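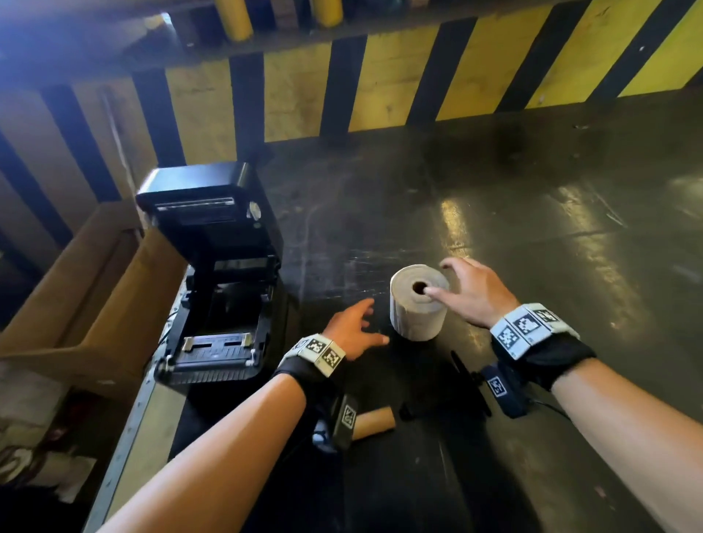 When should a roll of labels be replaced at the Wurden mail desk? Change it at the end of a shift if it is unlikely to last through the next one. A fresh roll goes in before the morning parcels are sorted.

2/6 Open the printer lid fully before loading. Set the new roll upright on the desk first and check the rim - a roll with crushed edges should go back to the supply shelf.

3/6 Place the roll in the bay between the guides. Bring the guides in until they touch the roll lightly.

4/6 Draw the first labels out over the front lip, close the lid and print 2 test labels.

5/6 Spare rolls are kept in the Tister cabinet, 16 to a box. Please tell Philomena Bonsu when the last box is opened.

6/6 Questions on label sizes go to Kofi Ayaaba at the front office.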